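1/ Everyone's sharing that "own 3 shirts, change your life" post again. I have some doubts.

2/ The guy behind it, Osamu Imai, also sells the shirts. Through Ringate. Funny how the list of things you can't live without always has a checkout button.

3/ Supposedly we spend 200 hours a year deciding what to wear. Who measured that? I clicked the source. It links to another Ringate page, and that one links back to the first.

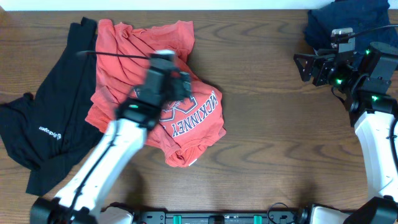
black or orange, a real crisis

4/ My decision this morning took as long as finding my glasses. Where are my 200 hours?

5/ Mio Kinoshita tried it back in April and wrote it up. By week 2 she was doing laundry every other night. Her water bill isn't mentioned in any of the ads.

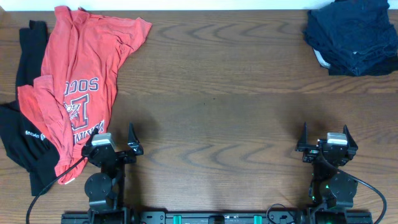
6/ Then there's the "buy better, buy once" part. Fine, maybe. But a T-shirt is a T-shirt. Spill chili on the expensive one and you've got an expensive chili shirt. 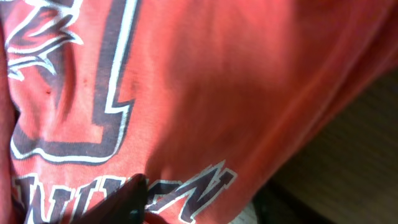
7/ And what happens to the stuff you clear out? "Donate it" does a lot of work in these posts. Ask any thrift store how badly they want your stretched-out tees.

8/ I'm all for owning less. I just don't see why it has to start with an order from Ringate.
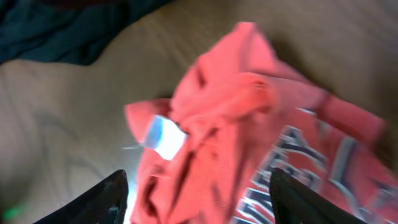
9/ Replies: yes, Reiko, I read the book too. Same claims, bigger type. If anybody has a source for the hours thing that isn't Ringate, send it over and I'll read it.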